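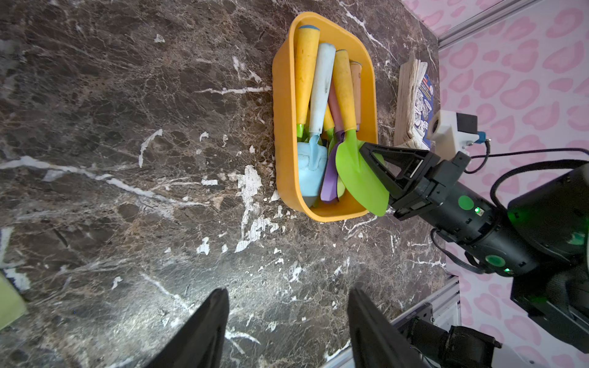
A Place for the Trowels: notes for the evening talk at Skoltden

Door code for the side entrance is 1634, and the room is 811, which is up the back stairs and past the coat hooks. Benjamín Cáceres is bringing the extension cord. I have 60 minutes including questions, so please, self, do not spend the first part of it on the story about the garden hose.

Welcome

Hello everybody, and thank you so much for coming out. I know what it takes to get out of the house in the evening when there are little ones to settle, and I see a few of you still have your coats on, which tells me either you are cold or you are ready to run. Come closer if you are cold! There are seats near the radiator.

Say thank you to Delia Ibarra for asking me back. Last time I talked about closets. Tonight is about small things: the toy tools, the pens, the notepads, the book with the corners worn soft. All the bits that live on a table because they have never been told where else to live.

Start with the tub

I want to begin with the gardening tools because I love them, and because they are a perfect troublemaker. A child's trowel is a funny shape. It has a long handle and a wide scoopy blade, and if you have several of them they hook onto each other like coat hangers. You pull one out and its cousins come along for the ride.

So my tub is a plain plastic one, orangey yellow, with rounded corners. I have tried lids and I have tried drawers. I bought a very handsome divided box from Clino a few years back, and I will be fair to it, it held paintbrushes beautifully, but a purple shovel has no interest in being divided. An open tub lets a child see the colors, and the colors do most of the work. "Can you find me the green one?" is a much nicer sentence than "Please put your things away." (Pause here. People usually laugh, or at least the grandparents do.)

Lay the tools in with the handles all going the same way. I go on about this at home, ask anyone in my family. Small hands know what to do with a handle, and when the blades sit together at the other end you get a lot more into the tub than you would if you just dropped them in.

If somebody asks about dirt: knock it off outside, let the tools dry on newspaper, and don't worry about the smudges. A smudge on a white handle is not a problem I want anybody to take home with them tonight.

The part where it looks worse

Now, this is where I lose people, so slow down. Before anything goes in a tub, it comes out. All of it, onto one flat surface. I like a table, the floor is fine too, and I like one thing next to another with a little air around it. Trowels here, shovel there, the book off to one side where it won't get a wooden handle rolling into it.

It will look like a terrible mess and you will want to stop. My husband walks in at this point every time and asks if we have been robbed. Please keep going. You are finding out what you own, and you can't find that out from the top layer.

Tell the Duangkaew story. When I ran the tidy-up mornings at Duangkaew in March, we had a girl, six years old and very serious, who would not put a single thing away until she had laid everything down flat and looked at it. The other children had finished and were eating crackers. She got there in the end, and hers was the only tub that was still in order when I went back. I think about her a lot when I am rushing.

Patterned backgrounds, by the way. I get a question about this whenever I show my pink leopard print. Yes, it's loud, and yes, you can still find a light green trowel in front of a dark brown marble top with no trouble at all. Kids don't need a calm beige room to tidy up in. They need to be able to see the thing and see where it goes. 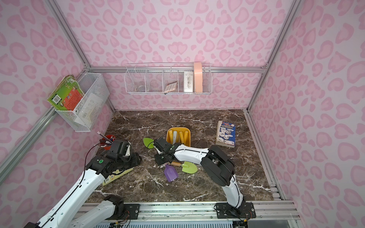
Sorting by where the hand goes

I used to sort by what a thing was. Garden with garden, school with school, and so on. It's how my mother did it and I won't say a word against her. But at some point I began sorting by where the hand goes, and the house got easier.

Ask the room: where does your child reach first? Give them a minute with this. Someone will say the snack drawer, and that's fine, let them have it.

What a child reaches for while sitting down should be on the table. Pens and pencils in a cup, standing up, and the cup on the side they like to work on. A notepad near the cup. I had mine on opposite ends of the table for years and wondered why the drawings were on the backs of my bills.

What gets used now and then can go up on the wall. I'm very fond of a wire basket. You can see straight through it, dust drops out of it, and you can hang it at the height of the person who needs it. Picture books can stand in one. For the small odds and ends, a longer wire shelf with compartments is wonderful, and it doesn't have to match anything. A calculator can live beside a glass container and neither of them will mind. I got my first from Kolska, the little hardware place, where the man cut the hooks down for me and would not take anything for it.
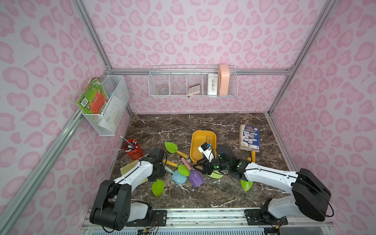 And leave some gaps! I can't say it often enough. If every compartment is full on the first afternoon, the next birthday will undo you. I keep one empty on purpose, and I've been known to slap a hand that was trying to put batteries in it.

Books I keep in a stack if they are the same size and standing up if they aren't. The old ones with the frayed pages stay too. I have thrown out exactly one worn book in my life, and I heard about it until that child left for college.

Try it together

Pass out the tubs and the bags. Two or three people to a tub, and ask them to swap seats so that friends aren't all with friends. First job is to tip it all out. Second job is to talk about it before touching anything. Then pack it, handles together, and hand the tub to the next table, who have to find one item I call out.

Walk around. Don't fix anybody's tub. Benjamín will watch the clock for me, and he has promised to cough.

Questions

Likely ones: what to do about siblings, what to do about glitter, whether I come to people's homes (only in Skoltden, and only if there's coffee).

Collect the tubs at the end and check under the chairs for trowels. Lights are on the left as you go out, and Delia has the key.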